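Two Trains and a Teabag: A Visit to the Promley Tea and Coffee Fair

I should say up front that I am a tea person who was sent to write about tea, and that the words "and Coffee" were added to the name of the fair after I had bought my ticket. The ticket cost 6 dollars. For that you got a paper wristband, a tote bag, and a sample cup made of something the color of oatmeal that began to soften at the rim by lunchtime. You were supposed to keep it all day. I watched people cradle theirs like baby birds.

The fair is held in the old Promley exchange hall, a long brick building by the canal where they used to auction wool. It is a handsome place with bad acoustics. Every kettle in the room sounds like it is boiling inside your own head, and the public address system turns all announcements into the same announcement. At one point something was either starting in the north gallery or had been lost there. A lot of people went to look.

Getting there

The fair's website says the hall is a pleasant walk from the station. The walk is pleasant for the first half, which runs along the towpath, and then it crosses a four-lane road with no crossing and goes through the parking lot of a tile warehouse. Take the number 2 bus. It stops outside the station bakery, and the bakery does a cheese and onion roll that I thought about several times during the afternoon session on fermentation.

Doors open at ten. The line at ten was already past the bike racks, and most of the people in it had brought their own cups, which should have told me something about the quality of the oatmeal ones.

The main floor

The big names take the middle of the hall, and the biggest this year was Hornier, who import from Assam and have a stand with a staircase. It doesn't go anywhere in particular. You climb it, someone hands you a thimble of second flush, and you come down the other side a person who has been handed a thimble of second flush. The tea was very good: malty, brisk, the kind that makes you sit up. I went over the staircase again to check, and was recognized the second time.

Next to them was Flikeck, a company that makes kettles you can talk to. You tell it what you are brewing and it picks the temperature. I said "white peony" and it said "black coffee." The man at the stand said the hall was noisy. I said it again, closer, and it began descaling itself. I would still rather own one than not, if only for the company.

Around the edges are the small stands, and this is where I would tell you to spend your time. A couple from up the valley were selling nettle tea in envelopes they had stamped themselves, slightly crooked. One stand sold only strainers. Another sold only the idea of a tea subscription, with no tea on the table at all, and was doing fine business.

I spent the longest stretch of the morning at Wijaya, a family firm with gardens in West Java. They had no staircase. They had a folding table, a row of plain white gaiwans, and a woman pouring who did not seem to care whether anyone bought anything. She gave me a green tea that tasted of chestnuts and a black one that tasted faintly of sweet potato, and when I said so, hoping to sound like I knew what I was doing, she nodded and said most people said chestnuts for the second one as well. I bought both. They are in front of me as I type and I still can't get the sweet potato again.

The talks

Talks are in the upstairs room, where the wool men used to eat. It seats 50 and was fuller than that for everything except the one on customs duty, where I had a row to myself and learned a surprising amount.

The best talk was on water. The speaker had brewed the same leaf with water from several different towns and passed the cups along the rows. The one made with the local supply tasted like a wet sidewalk. There was a murmur from the Promley residents, then a sort of proud silence, and during questions one of them stood up to say that she had always liked it that way. She got a round of applause.

The fermentation session was less of a success. It ran long, the slides were in the wrong order, and we met the finished product before we met the leaf. There was also a smell. I gather it was the correct smell.

I skipped the talk on mindful sipping, having been sipping since ten with almost no mind left.

Lunch

Food is outside in the yard, under an awning that covers the vendors and not the line. You can have dumplings, a tea-smoked chicken sandwich, or a scone. I had the chicken, which tasted of smoke and not at all of tea, and then the scone, because it had started to rain and the scone line was the one nearest the wall. The jam was Earl Grey and plum. I went back for a jar and they had sold out, so if anyone reading this has one, I am open to trade.

A word about the restrooms. Several thousand cups of a well-known diuretic are poured in that building every day of the fair, and the restrooms were designed for wool auctioneers in the year 86 of the previous-but-one century, according to the stone over the door. Plan ahead. Go before you need to, and then join the line again.

The afternoon, and the word "coffee"

After lunch I ran out of reasons to stay on the tea side. The coffee people have the east end of the hall. They are younger, they are better dressed, and they weigh things. Tea people measure with a spoon, or with the hand, or by looking at the pot and sighing. A coffee person will weigh the beans, then the water, then what comes out, and will do all of it before saying hello.

I took the beginners' pouring class, which was free with the wristband. We were taught to pour in a slow spiral from the middle outward and to stop at the right number on the display. I overshot every time. The instructor was kind about it and told me that I had "a generous wrist," and I have decided to be flattered. 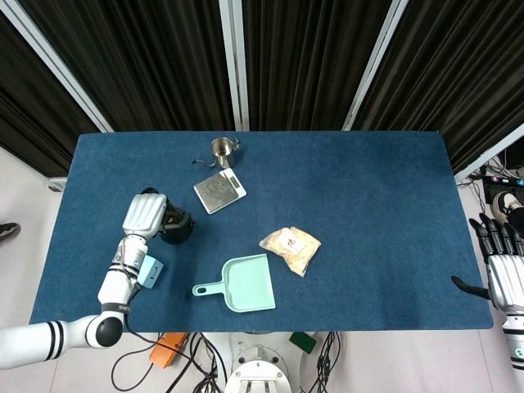

What I brought home

Two teas from Wijaya, as confessed. A tin of the Hornier second flush, bought at the foot of the stairs where they wisely keep the card reader. An envelope of nettle, which I have not been brave enough to open. A strainer I did not need, from the strainer people, who had a way of looking at you.

I also came away with a kitchen scale, picked up near the exit at the sort of moment when the lights are going down and the prices with them. I have used it every morning since. It turns out that the spoonful I have been putting in the pot for most of my adult life is nearly double what the packet says, and having learned this, I have carried on putting it in. The scale is excellent for flour.

If you go

Go early in the run, before the small stands sell through. By mid-afternoon the nettle couple were down to their last few envelopes and had begun to look like people who wanted to be driven home.

Bring your own cup. I can't say this strongly enough. Mine gave way during a very nice oolong, and I drank the last of it from the lid of a sample tin, in front of people who import oolong for a living.

Bring cash for the yard. The hall stands take cards, but the scone stall has a cigar box and a view on the subject.

The coat check is to the left of the main doors and is worth the small charge, as the hall gets very warm once all the kettles are going. Keep your ticket stub somewhere dry. I put mine in the tote bag with the wet cup, and the conversation I had at closing time about which gray coat was my gray coat is one I would like to forget.

The fair moves to its summer site in May, which I am told is a field, with tents, and a separate tent for coffee. The organizers haven't said yet whether the staircase is going. The 2 bus doesn't run out that far, but there is a shuttle from the station, and it leaves from the side with the bakery.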